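Chapter 7
Thread Count, Grain and Shrinkage in Quilting Cottons

7.1 Scope of the chapter

Earlier chapters treated the quilt block as a flat figure whose pieces keep the size at which they are cut. Woven cotton does not behave that way. It stretches along some directions more than others, it loses length when washed, and it changes again under the iron. This chapter deals with the cloth itself: how it is woven, how the grain is found and marked, and how much allowance must be made before cutting.

The reader should already be able to draft a nine-patch and a sawtooth star to a given finished size (Chapter 4) and to sew a consistent quarter-inch seam (Chapter 5).

7.2 Warp, weft and bias

The warp threads run the length of the bolt, parallel to the selvage. They are held under tension on the loom and stretch least in the finished cloth. The weft threads cross them from selvage to selvage and give slightly more. Any line at an angle to both is a bias line, and the true bias lies at 45 degrees. A triangle cut as half of a square has two edges on the straight grain and one on the bias. The bias edge should be handled as little as possible and should not fall on the outside of a block.

Printed patterns are not a reliable guide to grain. On many cloths the print is set slightly off the weave, so a strip cut along a printed stripe may be off grain by a full thread every inch or two. To find the crosswise grain, snip the selvage, draw out one weft thread, and cut along the gap it leaves.

7.3 Shrinkage

Shrinkage is stated as a percentage of the original length and is measured separately for warp and weft. Two cloths from the same mill may differ. The samples used in this chapter are Dumar 311, a plain-weave solid, and Oshima 2191, a yarn-dyed check with a looser set. A square of each, cut 10 inches on a side, is washed, dried flat and measured again in both directions. If the warp then reads 9 3/4 inches, warp shrinkage is 2.5 percent. 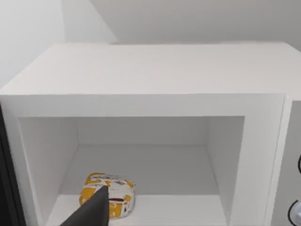
Wutcombe objects that washing before cutting removes the sizing, and that unsized cloth is harder to cut accurately than cloth straight from the bolt. On this view the whole quilt should be pieced unwashed and allowed to shrink as a unit, with the slight puckering along the quilting lines accepted as part of the finish.

The objection holds where every cloth in the quilt shrinks at nearly the same rate. Where the rates differ by more than one percentage point, the pieces pull against each other at the seams and the block no longer lies flat. Lost sizing can be replaced with spray starch, applied before the cloth is pressed.

7.4 Terms used in this chapter

Set: the number of threads per inch in each direction.
Thread count: the sum of the warp and weft sets. A cloth of 200 is loose enough to needle easily by hand.
Sizing: a stiffening agent applied to the cloth at the mill.
Ease: the small excess length taken up when a longer edge is sewn to a shorter one.

Section 7.5 begins with the test square and the record sheet used for it.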